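Rantala > People > Interviews

The fault that took most of May to find lasted less than a second each time. One arm of the laundry-folding pair at Wastden would let go of a shirt, pause, and grip again as if all was well. "And the log said the fingers had never opened!" says Gitau Athumani, who still sounds delighted by it. "You've got a T-shirt sliding away from you and a file telling you it's being held. I loved that. I didn't sleep much, but I loved it."

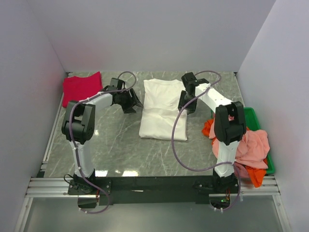 He began with the software, as most of us would, and went through 31 runs line by line. Then he started moving the arms by hand with the power off, feeling for anything that pulled. "The cable was the last thing I looked at – it passed every test on the bench. But on the bench it lies still, doesn't it?" Bent a certain way, one wire inside the plug lost contact, and the controller carried on with the last reading it had.

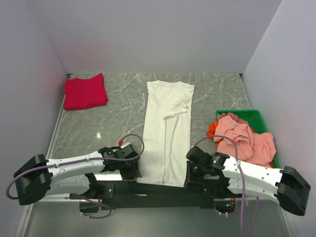 The folding pair

The new plug was the easy part. What worried him more was an arm trusting an old number. Now, if a reading is more than 15 milliseconds old, both arms stop. "Both of them, always. A dropped shirt is nothing, but I put my hands in there." Handton has asked for the same change, and he is fitting it there next, with a spare cable in his bag.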